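The Room in the Computer

Nabila Chong had the garage from six until the baby woke, which was usually nine. The robot stood where the second car used to go. It had two arms, a battery from a golf cart, and a left shoulder that clicked.

She had built the base with Ferenc Hajdu the winter before he moved. He left her the torque wrench and a notebook, and on the last page he had written 53 and underlined it. She tried it as a belt tension and as a gear count. In September she gave up and wrote to him.

He wrote back two weeks later. He said it was the page in the Kwiatkowski bearing catalog.

So she ordered the bearing. It came in a padded envelope, and she pressed it in with the vise and two sockets. The shoulder stopped clicking. Then the arm reached up, swung left, and knocked a can of deck stain off the shelf.

"You need to try it somewhere it can't break anything," said Sheena Aitken, who lived next door and had come over about the noise.

"I don't have anywhere."

"Doesn't your computer do that?"

It did, after a fashion. Nabila had put off learning the simulator because the evenings were short and she liked having a wrench in her hand. She carried a stool out, put the laptop on the chest freezer, and started with the arms. It took her five nights to get the joints in the right order. On the third night both elbows bent backward, and she went to bed without saving.

The room came next. She could have left it gray. Instead she picked through the free models and made a place she thought her grandmother would have disliked, and it cheered her up to work in it.

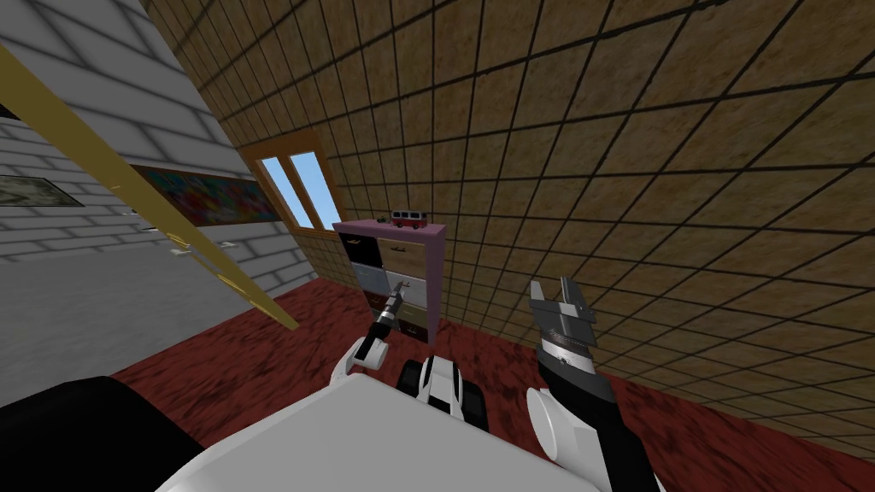

Nabila set the drive task aside and worked on reaching. Every run began the same way, with the view pitched over at a bad angle and the arms coming up from the bottom of the screen. She had given the robot a pink cabinet with mismatched drawers and parked a toy van on top, red below and white above. Getting the van down was the whole job. The other toy car, the one on the red carpet, was only there to be avoided.

She ran it 121 times. The log was mostly one word, and the word was "dropped." Sometimes the arm stopped short. Once it went through the wall and stayed there, and she had to restart the program.

On the last run the fingers closed on the van and lifted it, turned, and set it on the carpet upright. She watched the replay twice. Then she copied the file to the robot, cleared the real shelf down to the studs, and put a soup can on it.

The baby monitor lit up at ten to nine.

She looked at the can and at the arm. She switched the power off at the wall, hung the wrench on its nail, and went in. The can was still on the shelf in the morning, and she left it there for six o'clock.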